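Paint by Any Other Name

Visitación Bravo has sold white paint for most of her working life, and she would like you to know that most of what you have heard about it is nonsense.

We met in August in the back office of her shop in Grivport, where a fan deck of whites sat on the desk between us like a court exhibit. I had come because I was repainting a hallway and had lost two evenings to the choice. I left with a gallon of something cheap and a good deal less faith in the color card.

"Dokar lists 641 whites and off-whites," she said. "Lusetti lists 654. A year ago Lusetti had fewer. Then Dokar put out a new card, and somebody over there got nervous." She fanned the strips out and asked me to find the warmest. I picked one. She turned it over and showed me the name, which had the word "frost" in it.

I put it to her that customers must want the choice, or the companies wouldn't offer it. She wasn't having that.

"They want a white wall. They come in, they ask for white, and I have to say, which one? You should see their faces. They were happy when they parked the car."

A question of light

Bravo's main complaint is that the cards are judged in the wrong place. A shop has one kind of light and a hallway has another, and a strip of card the size of a stick of gum tells you very little about either. She has repainted her own kitchen three times, and says the last two coats were a waste of a weekend each.

"It was the bulbs," she said. "I changed the bulbs and the first color came back. I was mad for a month."

I asked whether she really believed a person couldn't tell two neighboring whites apart. Side by side, she said, most people can. On opposite walls, with a couch in between and the sun going down, she has her doubts. A single white wall is never a single white anyway. The part by the window is bright, the corner is gray, and the bit under the shelf picks up whatever the floor is doing. The same goes for anything pale with a curve in it. It runs from bright white to a cooler gray as the surface turns under, and it's all one finish.

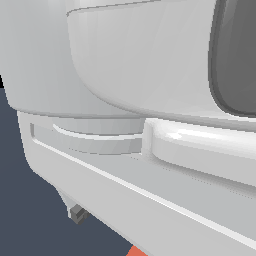
What the money buys

The price is where she gets heated. A gallon of the Lusetti designer line costs more than twice what her house brand does, and she isn't convinced the difference ends up on the wall. I said that surely better paint covers better. She agreed, up to a point.

"There's bad paint. I won't sell it. Then there's decent paint, and past that you're paying for the can and the name. Some of the expensive stuff scrubs better. If you have kids, fine, buy it for the stairs. You don't need it on a ceiling. Who's scrubbing a ceiling?"

I should say that she makes money on all of it, the house brand included, and I told her so. She shrugged. She makes more on the designer line, she said, and I was welcome to buy some.

She was less firm when I brought up Nikolovski, the small mixing outfit that supplied half the contractors in town before it shut. Painters still talk about its one white, sold by the five-gallon pail with only a number on the lid. Bravo admits she misses it. She has tried to match it from an old stir stick and never got there. I suggested that this sounded a lot like believing in the special white after all.

She thought about it for longer than I expected. "Maybe," she said. "Or I was thirty and my knees worked."

Advice, such as it is

For anyone standing at the rack, she offers the following. Take home no more than two samples. Paint them on a big sheet of poster board, two coats, and move the board around the room for a day. Look at it at seven in the morning and again after supper. Don't read the names. If you still can't choose, get the cheaper one.

I asked what she does with customers who ignore all this and want to go through the whole deck.

"I get them a chair," she said.

My hallway is done now. It's white. My sister says it's a bit pink by the coat hooks, and I've looked at it several times and can't decide whether she's right.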